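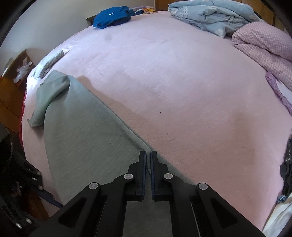 Workshop notebook – 1st September

Long one today, so get a coffee first.

Bathroom pod for the Drusari job is finally off the jig and sitting on its own feet. Charoen and I spent the whole morning on the floor pan and I'm still picking sealant off my knuckles. The pod is 14 mm out of square across the diagonal, which sounds awful until you remember the last one, and the drawing lets us have 20 before anybody has to make a phone call. I'd still like to know where it came from. My money is on the back left corner of the jig, where the stop block has been shimmed so many times it's mostly shim.

Charoen thinks it's the framing, not the jig. He pulled a string line down the long wall and got a belly in the middle, worst at the third stud from the door end. We went back and forth on it for a while (loudly, sorry to everyone trying to eat) and agreed to measure the bare jig before the next frame goes in. If the jig is square I owe him lunch.

Things we did to the pod, in the order we did them:

Took the lifting brackets off and put them back on with the longer bolts. The short ones were only just catching the nut. Please, please throw the short ones out, I keep finding them in the same bin as the good ones.

Packed the door end up 2 mm and checked the fall to the drain again. Water runs where it should now. There was a puddle by the vanity before and it's gone.

Ran the supply lines up to pressure and walked away for an hour. Held fine. Waste side hasn't been tested at all yet, so don't let anyone close up the access panel.

Usa came by after lunch with the revised drawings from Ellwood. The corridor wall has moved again! Only a little, but it means the riser cupboard on every pod on that side needs its door hung the other way round. We have two already built the old way. She's going to ask whether they can go to the end of the corridor where it doesn't matter, and if they say no it's half a day each to swap them over. I wrote the new door hand on both in red marker so we don't ship them by accident. Rev letter on the sheet is F. If yours says D or E, bin it.

Now the trucking thing, which ate most of my afternoon. The route out to the Ellwood site goes over the old bridge at Chow, and Paweena heard from the haulers that it's down to one lane until they finish the deck. One lane is too tight for us with the wide load. The other way round adds 130 miles on the round trip and there's a low wire on it somewhere that she's trying to pin down. Pod on the trailer is taller than people think because of the skids. I measured it from the ground to the top of the wrap and gave her the number on a sticky note, and then I wrote it on the wall by the big door as well, because sticky notes and this building don't get along.

We could drop the skids and save some height. Surachet did that on the Clarinau units back in June and said it went all right, only you can't get forks under the thing at the other end, so it has to be craned straight off. He's going to dig out his rigging sketch for me. If anybody has a copy already, stick it in the back of this book.

Floor space – I'm getting nervous. We've got some 3,000 square feet in the end bay and every foot of it has something on it. Wall panels stacked against the paint store, the two wrong-handed pods, a pallet of tile that's been here so long it has a path worn around it. Apinya wants to rent the unit next door for the winter and I've gone from thinking that was crazy to thinking we should have done it already. She's walking it with the landlord soon. I asked her to look at the door height and whether the slab is flat, because the last place we looked at had a floor like a skateboard park and we'd never have set a jig on it.

Tried the new adhesive on the wall lining, the one in the green tubs. Goes on beautifully, grabs much too quickly. I got one sheet up straight and the second one crooked, and there was no sliding it. Might be better on a cold day. I wouldn't use it on anything over waist height until we've had a proper play with it on scrap.

Jobs left over:

Measure bare jig, corner to corner, both ways. Me and Charoen.

Waste test on the pod, then the access panel.

New stop block, back left. Steel this time?

Answer from Ellwood on the two doors. Usa.

Wire height on the long route. Paweena.

Order more of the longer bolts, we're down to the last box and it's already open.

Oh, and the big vacuum is tripping the breaker again if the saw is on. Use the outlet by the office door for now.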